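Is it worth moving winter squash out of the garage in February?
Asked Jan 9, 2021

Hello all! We grew far more butternut than two people can eat, and it's all sitting in the garage here in Flandham. Will it keep, or should I bring it in?
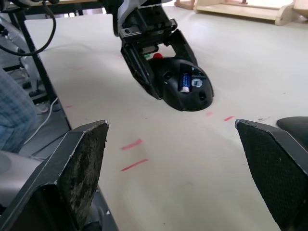

Squash likes it cool and dry, and garages get too cold, so I'd bring yours in now and not wait for February. Mine sit out on a tabletop — much like the table there — with a wide gap between each one, and I turn them when I think of it. Six weeks more is easy that way, bless them.

2 replies

Just freeze it. Peel first.

Agree with the first answer, but check the stems! Any soft ones, roast that night — lovely with a bit of sage.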